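First reenactment weekend with kids, what should we know?
Posted Oct 5, 2026 in Living History and Local Events

Plikix

Hi everybody! My husband grew up going to battle weekends every summer and I have never been to a single one, so please be gentle with me. We're hoping to take our two kids (the younger one is 4) to a Revolutionary War weekend next May, the kind with a camp you can walk through and a battle in the afternoon. I'm mostly worried about the noise. Is the cannon fire too much for a child that age? And do we need to be there for the whole day, or can we turn up after lunch and still get something out of it? Any advice at all would be so welcome, I do like to plan ahead!

Liletti

Oh, you are going to have such a good time! We've been taking ours for 9 years now and they still ask about it all winter long. Please do get there in the morning if you can manage it. The camps are at their best before lunch, when the cooking fires are going and the folks in costume have time to talk, and they love being asked questions (my daughter once spent half an hour learning to card wool and we had to drag her away). 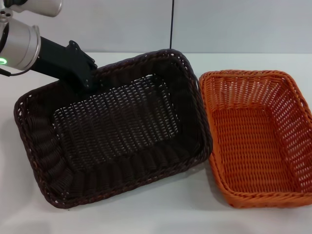
As for the cannons, yes, they are loud, and you feel them in your chest as much as you hear them. Get a pair of proper earmuffs for each child and let them wear the things around the house for a few days first, so they're used to them. Stand well back, near the end of the rope line, and you can slip off quietly if somebody has had enough. Ours lasted 2 volleys the first year and then wanted lemonade!

Ó Gríofa

bring cash and boots. the field is always mud

Forix

I'd add that a lot of these weekends have a walking tour too, and it's worth asking how long it is before you set off with a little one. We did one that was lovely but it had a great deal of standing around at markers. Strollers are fine on the paths, not so much on the grass.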